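How I Finally Got the Clothes Off the Bed (and the Bed Looking Nice Too)

6 min read

I have a confession about laundry. Washing it is fine, drying it is fine, and I even kind of like the smell of the dryer room in our building. Folding is where I fall apart. For years my system was to carry everything to the bedroom, dump it on the bed, feel good about being "almost done," and then move the whole heap to a chair at bedtime. Next morning, back on the bed it went. You know the heap!

I moved into a smaller place in Driltcombe last November and there was no room for the chair. So the heap had to go, and these are the habits that stuck.

Make the bed first. I resisted this for ages because it felt like an extra chore before the real chore, but a made bed is the best folding table in the house. It's big, it's soft, and you can see every sock on it (a white duvet is great for that, dark socks have nowhere to hide). Pull the duvet up, smooth it with your forearm from the middle out, and fold the top back so the pillows stay clear. Then nothing clean ends up where your face goes, and nothing gets lost in the covers.

Bring less. I used to wash everything on Sunday and end up with a mountain. Now I do 2 small loads a week, and I only carry over what I can fold before my tea goes cold. If the basket is too heavy to carry on one hip, I leave half of it behind and come back.

Spread things out before you fold anything. One piece per spot, not touching. I put tops toward the left and darks toward the right, mostly out of habit, and it stops me from digging around in a pile looking for the other sleeve. Even a wrinkled ball of a shirt looks manageable when it has a bit of bed to itself.
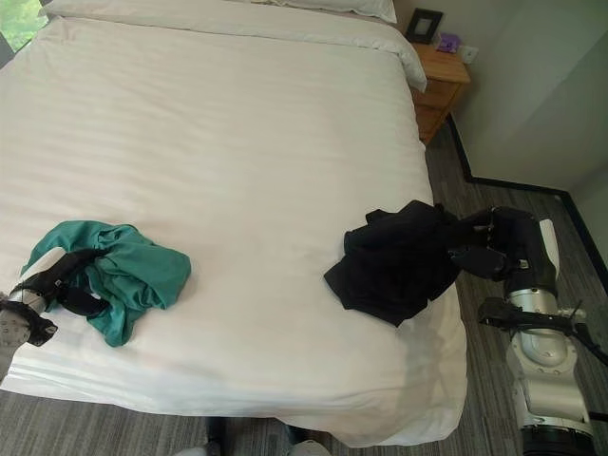

Photo: Vivar

A green thing and a black thing, both in a crumple, on a smooth white duvet. Two pieces is a lovely number to start with, by the way. If you're really not in the mood, tell yourself you'll fold two and then you can quit. I almost never quit at two.

Now for the crumpled stuff. Find the collar or neckline first if there is one, and pick it up from there. The rest drops down by itself and you can see what you've got, inside out or not. Give it one good snap in the air, lay it face down, and run your palms from the center to the sides. I do this twice on cotton and once on anything stretchy. If it's still badly creased, I mist it with plain water from a spray bottle and hang it on the door while I do the others. It won't look ironed, but it'll look like you tried!

My fold for tops is nothing fancy: sides in, sleeves back on themselves, bottom up to the chest, then in half again. I used to follow one of those file-folding methods where every shirt stands up by itself in the drawer, and mine slumped over like tired little tents. If your drawers are shallow it might work for you. Mine are deep so I stack, and I put the fresh ones at the bottom so I don't wear the same three shirts until they give up.

Dark clothes on light bedding: shake them first, somewhere else. The bathtub is good, or a balcony if you have one. Black fabric seems to collect every bit of fluff in the dryer and then hand it over to your nice white covers. I keep a lint roller in the nightstand drawer for the leftovers. I bought a Toduvex one and it does the job, though the sheets are a pain to peel and I usually tear the first one.

Watch the edges of the bed. A big duvet hangs down the sides, and if it reaches the carpet it picks up all sorts. Once a week I go along the floor line with the roller (or just the vacuum hose, on low) before I start folding. I also tuck the corner at the foot end so I don't step on it and drag the whole thing sideways, clothes and all. Ask me how I learned that one.

Last thing, put it away in trips. I take one armful to the dresser every time I've folded five or so pieces. Waiting until the end means there's a neat stack on the bed at 11 at night, and a neat stack gets moved to the floor just as easily as a heap does.

Towels I still do in the bathroom, standing up, badly. I'll write about those when I've figured them out.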